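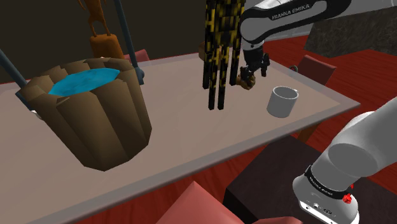

Miroslava Panasiuk replied: I get the same shift on my machine, so it isn't your install. Can you tell me which projection the Skuren parcel layer is set to, and whether it was reprojected before the join?

Ticket 2191
Opened: May 28, 2025
Product: Neletti map server
Status: Closed

Original report (Kenji Obi)
Parcels in the Skuren layer draw 14 meters east of the road centerlines. The Sandu layer lines up fine. Both come from the county export we loaded in April. Clearing the tile cache made no difference.

Kenji Obi
The layer properties say state plane, feet. I did not reproject it. The .prj file has an older date than the rest of the shapefile — it may have been copied over from the previous delivery.

Miroslava Panasiuk
Please open the .prj in a text editor and compare the datum line with the one in Sandu. Don't edit it yet.

Kenji Obi
They are different. Skuren says NAD27, Sandu says NAD83.

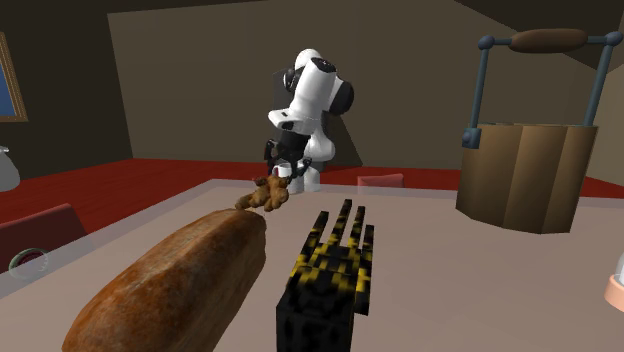
Miroslava Panasiuk
Then the coordinates are probably NAD83 with the wrong label. Steps:
1. Stop the Otitz sync job.
2. Back up the Skuren folder.
3. Replace the .prj with the one from Sandu.
4. Rebuild the spatial index and restart the sync.
Do not run the reproject tool. It will move the points and you will have two problems.

Kenji Obi
Done. Parcels now sit on the centerlines. The index rebuild stopped once with error 118 — the folder was still locked by Otitz. I waited 5 minutes and ran it again and it finished.

Miroslava Panasiuk
118 is the file lock, yes. I added a note to the import page about checking the .prj date. Closing this. Reopen if the shift comes back after the next export.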